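Why do we sort things?
A page for curious readers, from the Groltari children's library

Think about the drawer where your family keeps the spoons. Somebody decided one day that spoons live together, forks live beside them, and knives have their own place. When you want to eat soup, you open the drawer and your hand goes to the right side almost by itself. You do not need to think.

This is called sorting. To sort means to put things into groups, so that the things in one group have something in common. The thing they have in common can be a colour, a size, a shape, a use, or something you cannot see at all, like the first letter of a name.

People sort every day and mostly they do not notice it. Animals do it also. In this page we will look at how sorting works, who needs it, and why it is sometimes more difficult than it seems.

What is a rule?

Every sorting needs a rule. The rule tells you which thing goes where. "All the red buttons go in the jar" is a rule. "All the buttons with four holes go in the jar" is another rule. Imagine that you have one red button with four holes, one red button with two holes and one green button with four holes. With the first rule, both red buttons go in the jar. With the second rule, one red button stays outside and the green one goes in.

The buttons did not change. Only the rule changed. This is a very important idea, and even grown-up scientists must remember it. There is not one correct way to put the world in order. There are many ways, and we choose the one which helps us with the job we are doing now.

A good rule is clear. If you tell your friend "put the nice stones here", your friend will have a problem, because your friend may like different stones from you. If you say "put here the stones which are smaller than my thumbnail", then your friend can do it, although you may need to lend your thumb.

Sorting in a shop

Let us go to an imaginary shopping street in the town of Uvemholm. The first shop is a grocery called Lambrechts. It has 729 different products on its shelves. If they were all thrown together in one big heap, you would need the whole morning to find the rice, and the eggs would be in a sad condition.

So the shop makes groups. Bread is with bread. Milk, butter and cheese are in the fridge, because they must stay cold. Soap is far away from the apples, so that the apples do not smell of soap.

Look at the reasons. The milk is in its place because of temperature. The soap is in its place because of smell. The sweets are often near the till, where people wait and become a little bit hungry. One shop uses several rules at the same time, and the customers learn them without any lesson. If you go to a shop in another country, you may find the eggs on an ordinary shelf and not in the fridge. It feels strange, but it is only another rule.

Sorting in the library

Books are a good example of sorting inside sorting. Our library has 3,540 books for children. First we divide them into two large groups: stories, and books about real things. Then we divide again.

The stories are put in order by the family name of the author. The books about real things are put in order by subject, so the books about whales are neighbours of the books about sharks. If you liked one, you only need to move your hand a little to find the next.

But where do we put a funny story about a whale who explains how whales breathe? It is a story, and it is also true in many parts. The librarian must decide. Sometimes the library buys two copies and puts one in each place — this is a nice solution, but not a cheap one. 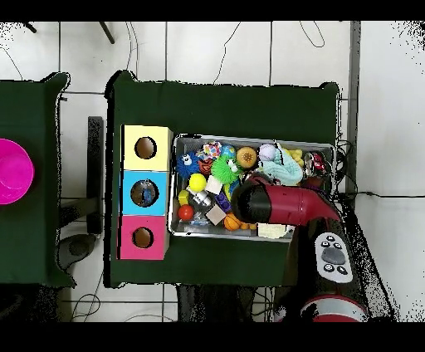
When a thing fits in two groups, or in no group, we can do three different things. We can make the rule more exact. We can make a new group. Or we can make a group called "other". Almost every home has an "other" drawer, with old keys, string, a candle and a battery which perhaps works. A small "other" group is useful. When it becomes bigger than all the rest, then it is time to think about better rules.

How small children learn it

Babies begin to make groups before they can speak. They look longer at something new than at something they have already seen many times. When a baby has seen many pictures of cats and then sees a dog, the baby may look at the dog for a longer time. It seems that the baby has noticed: this one is different from the others!

Later, children learn words, and words are groups too. A little child who has just learned the word "dog" may say it to a sheep, a goat and a pony. We laugh, but the child has made quite a good rule: four legs, hair, a tail. The rule is only too wide. After some time the child adds more details, and the sheep becomes a sheep.

Sorting living things

Scientists sort all the animals and plants of the world. A long time ago, many people thought that a whale was a kind of fish. It lives in the sea, it has fins and it has a shape like a fish. But whales breathe air, they have warm blood and they feed their babies with milk. So today we put them with the mammals, in the same large group as cows, mice and you.

Bats also are mammals, although they fly. Penguins are birds, although they do not. If your rule was "everything which flies is a bird", you would have to accept bees and say goodbye to penguins. For this reason scientists look at many signs together: the bones, the skin, how the babies are born, and which animals are relatives from a very long time ago.

Sorting rubbish

The things we throw away are sorted too. Old paper can become new paper. Glass can be melted and made into new bottles. Food peelings can become good soil for the garden. But if everything is mixed, the paper gets wet and dirty, and then it is often too late to use it again.

In our imaginary Uvemholm, the recycling centre is called Zetbridge. It uses some very clever tricks. A strong magnet pulls out the steel tins. A big fan blows the light pieces to one side, while the heavy ones fall down. Real recycling centres use tricks of the same kind. Every trick is a rule: is it magnetic, or is it not? Is it light, or is it heavy?

The rules for the bins at home are different from town to town, so ask an adult which bin is for what where you live.

Try it yourself

Find 17 small things at home. They can be pasta, pencils, leaves, coins, socks, whatever is safe and whatever you are allowed to take. Put them on a table or on the carpet.

Make two groups, but do not say your rule. Let somebody in your family look at the groups and guess it. If they cannot guess, move one more thing slowly from one group to the other and say "now my rule is broken". This usually helps.

Then mix everything and change places, so that you are the one who guesses. Some possible rules:
Things that roll and things that stay.
Things that make a sound when you drop them, and quiet things.
Things that were once alive.
Things with the letter A in their name.

The last one is difficult, because you cannot see it or feel it. You have to say the names in your head.

Words from this page

Sort: to put things into groups.
Rule: what tells you where a thing belongs.
Mammal: an animal which feeds its babies with milk.
Magnetic: pulled by a magnet.

If you have found a very good secret rule, write it on a piece of paper and put it in the green letter box beside our front desk. We hang the rules on the wall in September.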